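Ginkgo Leaf (tableware motif)

The ginkgo leaf is a decorative motif used on plates, bowls, cups and serving dishes. It shows the fan-shaped leaf of the ginkgo tree, one of the oldest kinds of tree still growing on Earth, and it is among the most instantly recognizable plant designs in the kitchen cupboard. Few leaves are so easy to draw and so hard to mistake for anything else!

Origins

The ginkgo comes from China and has been planted near temples and along streets across East Asia for centuries. The tree turns a brilliant yellow in the fall and drops its leaves in a short, glorious rush, sometimes in a single day. Artists in China, Korea and Japan took up the shape early, and it appears on lacquer, textiles, metalwork and painted pottery. In Europe the leaf became a favorite of Art Nouveau designers, who loved its long stem and the gentle wave along its outer edge.

Its arrival on everyday printed tableware is more recent. Low-cost printed transfers made it possible to put a detailed leaf on a bowl meant for soup or salad, and the design moved quickly from gift shops to ordinary dining tables.

Design

The leaf is most often shown in pairs or small sprays, with the stems crossing or joined at the base. Yellow and gold are the classic colors, but softer beige and brown versions are very common on white dishes, where they look a little like pressed leaves in an album. Many makers add the word "Ginkgo" in slanted, handwritten-style lettering beside the leaves. A thin dark line around the rim is another popular touch, and a lovely one – it gives a plain white bowl a crisp outline and picks up the color of the stems.
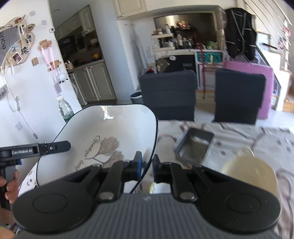

Placement matters a great deal. A leaf printed on the inside of a bowl is hidden by food and comes back into view as the meal goes on, a small pleasure that fans of the motif mention again and again. Printing on the outside keeps the leaf visible on an open shelf. Some sets mix the two, with large leaves inside the serving bowl and tiny ones on the outside of the cups.

Shapes

Round bowls are the traditional choice, but the rounded square has become a wonderful home for the ginkgo. Its soft corners echo the curve of the fan, and it stacks neatly. The Plaruvlow pattern, sold as a set of nine pieces, used this outline for all of its bowls. The Fourie line kept to round forms and placed one leaf off-center on each dish. Endik, a small pottery, painted its leaves by hand and made only 200 serving bowls before moving on to other plants.

Printing and care

Decoration can sit above or below the glaze. Underglaze prints are sealed beneath the glassy surface and stand up very well to forks and scrubbing. Overglaze prints offer a wider range of bright colors but wear faster, and any gold accents should be kept out of the microwave. A soft sponge and mild soap suit both types. Stacked bowls benefit from a cloth or paper towel between them, particularly where the print is on the inside.

Collecting

Pieces from different makers go together surprisingly well, and many collectors build a table from odd finds. Zilix, a collectors' newsletter, has listed 72 ginkgo patterns, with beige and brown the largest group. Complete sets are harder to come by than single bowls, and lids and small sauce dishes are usually the first parts to go missing.

See also: Leaf motifs in pottery; Transfer printing; Serving bowl

Last edited Aug 12, 2020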